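Pluller Open Day Demo – Data Card

Simulated kitchen episodes recorded at the Pradholm open day, January 2025. 1,606 episodes, 2 views each. Maintainer: Lucian Rusu.
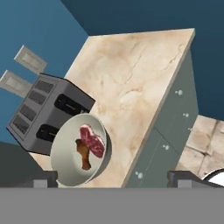
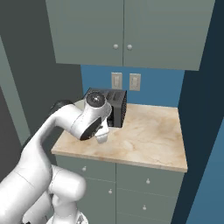 Visitors chose the task and Cheuk-hei Lu ran the policy – no retries. Views are stored as separate streams. The bowl with the steak and drumstick has its own object ID in the wrist view, as does the toaster.

Known issue: audio is missing from 20 episodes.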